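Kolbridge Adds Second Tube Bending Line at Zetthorpe Plant

ZETTHORPE, 12 December 2022 – Kolbridge has commissioned a second CNC tube bending line at its Zetthorpe plant. The Punix rotary draw machine bends round tube in carbon steel, stainless steel and aluminum, in outside diameters up to 4″. Minimum centerline radius is 2 x D. Programs hold up to 200 bends per part.

End forming is done in the adjoining cell on Tazi equipment. Mandrel tooling for 8 common sizes is held in stock; other sizes are quoted on request. Orders for the new line are being accepted now, with first article inspection reports supplied as standard.
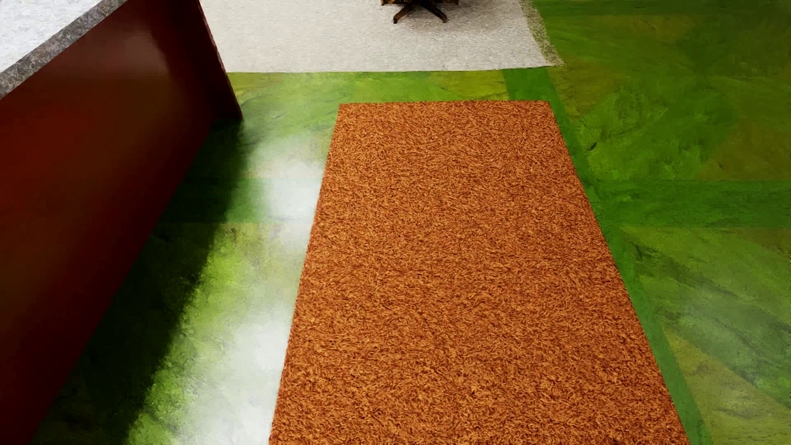
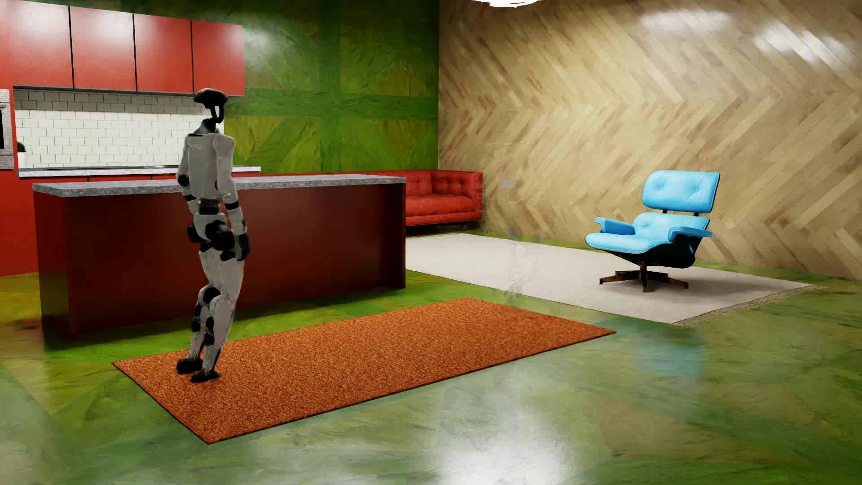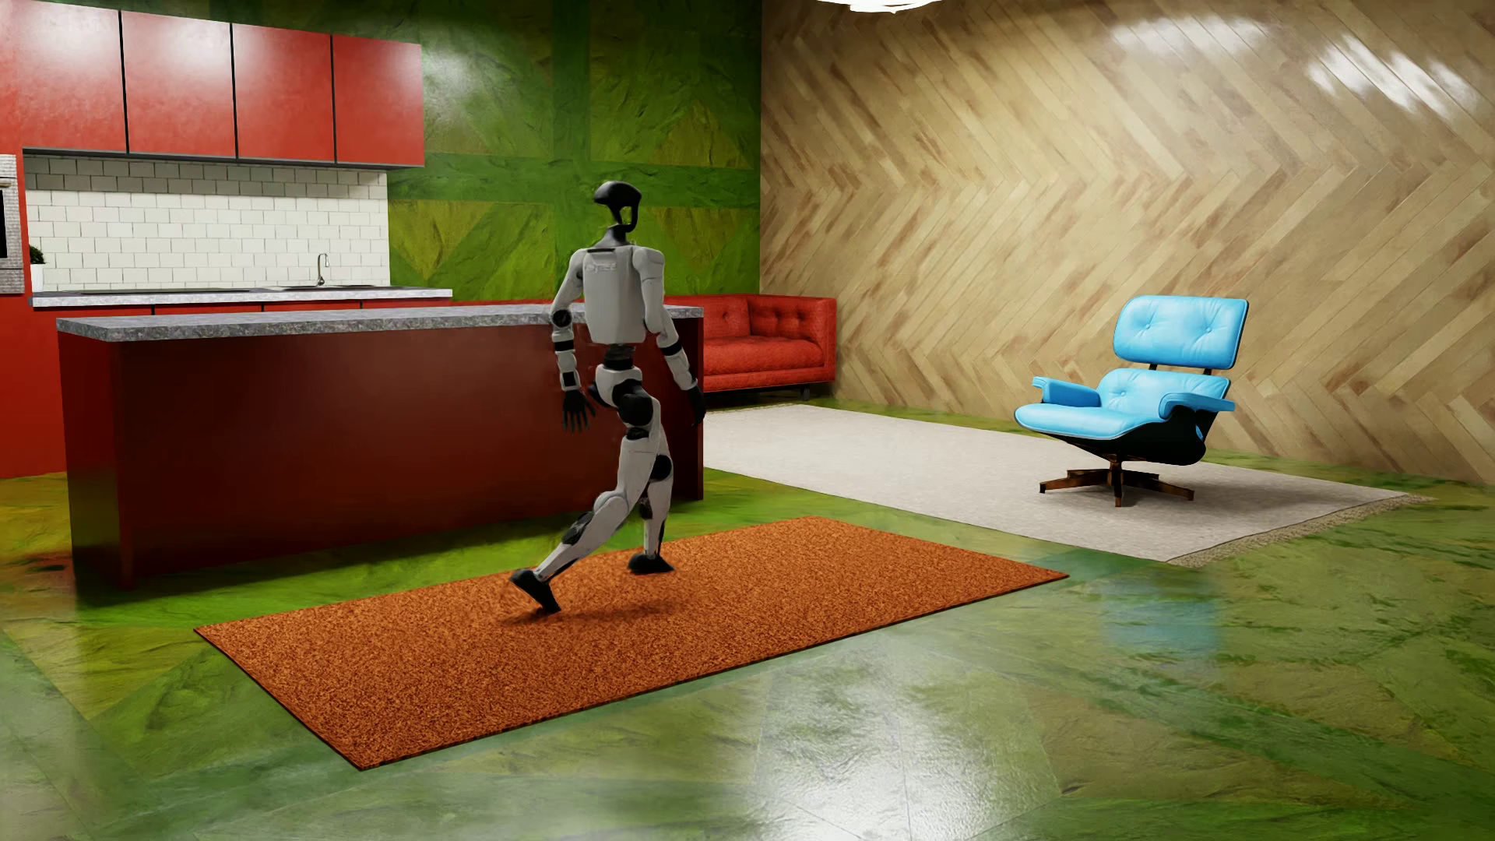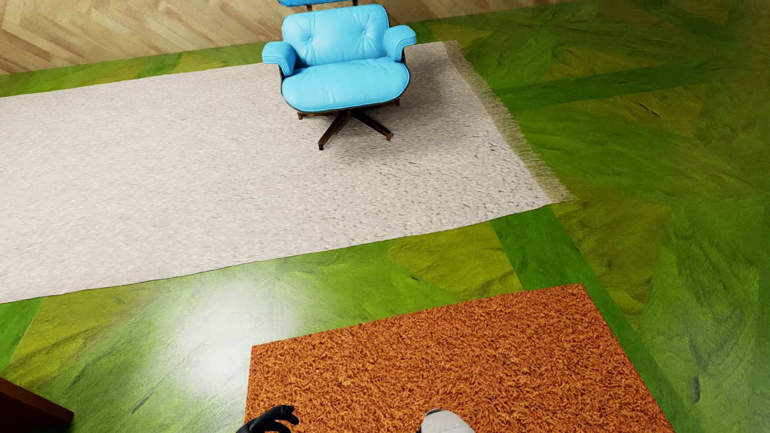 Simulated interior, four views.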